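Workshop > Seating > Stools

Trilik work stool, grey

October 23, 2023 – posted by Baumgart

Back in stock, 51 left. Same stool as January, new foot ring – sits a bit lower, better for short legs. Seat goes up and down on a gas lift, 9 settings on the backrest. Wipes clean.
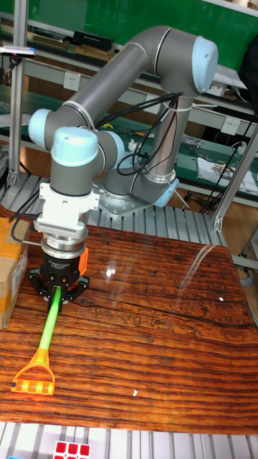 Castors are soft so fine on hard floors. Carpet ones are extra, ask when you order. Comes flat packed, allen key in the box, no other tools neded. Spare lifts from Bredance, usualy next day.

3 comments
9 shares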